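The Snack Table Sessions

The first thing Benjie Magbanua ever said to me about his grippers was "don't squeeze it like you mean it." I squeezed it like I meant it. Something went ping, and a little screw rolled off under the drill press, where it still lives as far as I know.

That was on a Thursday evening at Havencombe, the shared workshop over the old tire shop, where you pay by the month and argue about the bandsaw for free. I'd gone to write about people who fix chairs. I came home with a head full of finger pads and a half-printed trigger handle in my coat pocket, and I've been back most weeks since.

Benjie's project is called Golus. (He says the name means nothing. Erlinda Sarmiento says it was his high school band.) The idea is a robot arm that can put away groceries, and the way you teach it is by doing the job yourself, over and over, with a gripper in your own hand and a small camera riding on top. You squeeze the handle, the two fingers close, and every move gets saved so the arm can learn from it later. Simple enough! I figured the hard part would be the robot. The robot hasn't come up much, to be fair. The hard part so far has been chips.

Chip bags slide, and they puff up in one spot when you pinch them in another. Anything flat is worse, and the first fingers Benjie printed were hard, smooth plastic that just skated over the top of whatever you pointed them at. Version two had foam glued on, and the foam peeled off in strips. Version three was Erlinda's, and she got it right by being stubborn about texture. She cast pads in I don't know how many patterns, stuck each one on a finger, and tried to lift the same bag of rice crackers until she could do it without looking. The crackers were dust by then. We ate them anyway.

Cost is the part everybody asks me about, so fine: Benjie's spreadsheet says he's at $642 for the whole thing, cameras included, and that leaves out the filament he "borrowed" from the workshop shelf. Euan Kinnear, who runs the front desk and owns the filament, has a spreadsheet too.

Once the fingers worked, the build moved out of the workshop and into living rooms. You can only learn so much at a bench with a vise on it, and groceries don't live there. They live on tables, in baskets, under other groceries. So people started having sessions at home, with a cloth over the table and a pile of whatever was in the cupboard, and I volunteered my hands because I have no other skills to offer.

My first afternoon I managed 132 tries, and I was weirdly proud of that until Hanna Hrynyshyn told me she does over that before lunch. Hanna is fast and calm, and she talks about football the whole time. I hold my breath on every grab and have to sit down afterward.

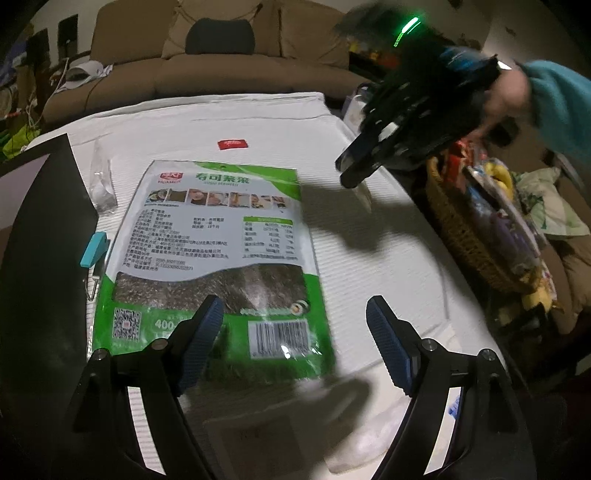
Seaweed is the thing I got hooked on. A flat pack has nothing to hold, so you have to come in low, get one finger to an edge and coax it up with the other, and if you rush, you end up chasing it across the table like a bar of soap. Benjie thinks the arm should learn from the fumbles as well as the clean grabs. Hanna thinks I'm giving it plenty to work with.

My own gripper is coming along, by the way. I've reprinted the trigger 4 times (my fault, I keep making it too thin where it bends), and the spring came out of a dead stapler. It closes nicely now and opens when it feels like it. Erlinda gave me a spare set of pads on the condition that I stop calling them "the grippy bits."

Next up is the actual arm, which is sitting in its box at Havencombe under a tarp and somebody's bike. Benjie wants it bolted down by September. Euan wants to know who's moving the bike. I've got a bag of rice crackers set aside for the first run, and I'm trying not to open it.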